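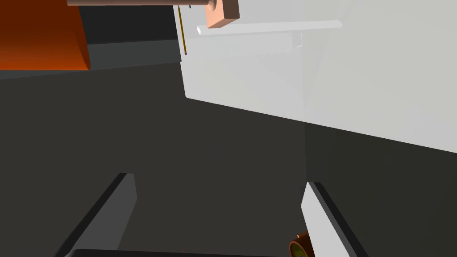
About us

Gukgate is a small language school up a flight of stairs, above a shoe repair shop. Evening classes mostly, some Saturdays. Finnish and French to begin with, English for newcomers since then. Fees are low and we try to keep them that way.

How it started

Oona Turunen was teaching Finnish at her kitchen table. 2 students, then too many for the chairs. Lucienne Marchal had a French conversation group at the library that kept getting bumped for tax help night. They split the rent on one room. Still have that room, plus the one next door and half a hallway.

The first sign said Gukgate Langauge School for most of a winter. We've kept it, it's in the office.

What we teach

Finnish – beginner, lower intermediate, and a reading group that is working through a very long family saga and has been for ages. French – all levels, plus a pronunciation clinic before the Tuesday class. English – everyday stuff. Phone calls, the dentist, notes to your kid's teacher, what to say when the landlord says he'll look into it.

Ten weeks a term. Two hours a class with a break in the middle for tea. Bring a mug, ours go missing.

We use our own workbooks. The beginner Finnish one is called Rautiainen after the family in the dialogues, who are always losing their keys and going to the lake. Students get quite attached. The French one is still photocopies, Lucienne is rewriting chapter six again.

Who's here

Oona runs Finnish and does the timetable. Grew up in Kuopio, moved over for one year, stayed. Lucienne runs French and answers the phone if she's not teaching. Please leave a message, she does recieve them. Our English tutors work part time and change a bit from term to term, names are on the schedule by the door.

The library

196 books to borrow, mostly novels and kids' books, a shelf of cookbooks, some crime. No fines. Write your name in the binder and bring it back before the end of term. Donations welcome but no more encyclopedias.

Fees

A ten week term is $196 (yes same number as the books, coincidence). Workbook included. Pay in two parts if that's easier, just ask at the desk. Our bursary fund sits at $2,690 as of Feb 24, 2021, and goes toward places for people who can't cover the full fee. Short form, one page, we don't ask for much.

Joining

Email or drop in before class. No placement test – we have a chat and put you where it seems right, and you can switch groups in the first two weeks. New beginner groups open in June. Stairs only at the moment, sorry, so if that's a problem tell us and we'll book the ground floor room at the community centre instead.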